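The gripper was never the expensive part

Every spring, when the budget sheets go around, I hear from people who run small repair and recycling shops and want to know whether this is the year to buy a robot arm. I love these letters, I really do, because I wrote the same one myself once (in pencil, on the back of a parts invoice), and I remember how badly I wanted somebody to say yes. So let me say yes, with a long string attached.

The string is that most of us budget for the arm and forget the work. We get a quote, we gasp, we recover, and we put that one number on the sheet as though the thing will unpack itself and start pulling memory out of old desktops by lunchtime. Then the mounting plate arrives, and the fingers, and the spare fingers, and the power outlet turns out to be on the wrong wall, and by summer the money for the bench lights has gone to pay for cable.

My own rule, for what it's worth, is to hold back as much for the second year as you spend in the first. People hate this rule! They tell me it means they can only afford half the machine. Well, yes. Buy half the machine.
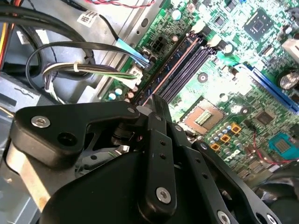

ONWOOD, May

Take an ordinary desktop PC with its cover off, and look at what a black robotic gripper has to get around before it does a lick of useful work. There are thick cables looping over the side, white wires bundled up with a tie, a light blue lead crossing to its plug, and a whole crowd of little capacitors standing up from the board. The four memory slots lie close by the bare processor socket, and those gold contacts are the last thing you want brushed by a steel screw head.

No two of these computers are laid out quite alike, and that is what should be driving your spending. When our shop compared the Plerov and the Merkeck, we spent far too many evenings on lifting power and top speed, neither of which matters much when the heaviest thing you plan to pick up is a power supply. What we should have asked was how slim the fingers were, how quickly we could swap them, and what a new set would cost. For us a set came to $398, and we went through 2 of them before we learned to slow the arm down near the cables.

We also set aside $1,322 for training and thought we were being generous. It was gone in almost 5 weeks. I would double it today and take the difference out of the arm without losing a minute's sleep.

A neighbor of ours went with the Ejigu, on a lease, and I teased them over it for months, having been raised to own my tools. I have come around. A lease lets you send the thing back if your work changes, and in this trade the work changes every time a manufacturer decides to glue something down.

So if you have a sheet in front of you this month, give the fingers their own line, and the training, and the hours your best person will spend standing beside it.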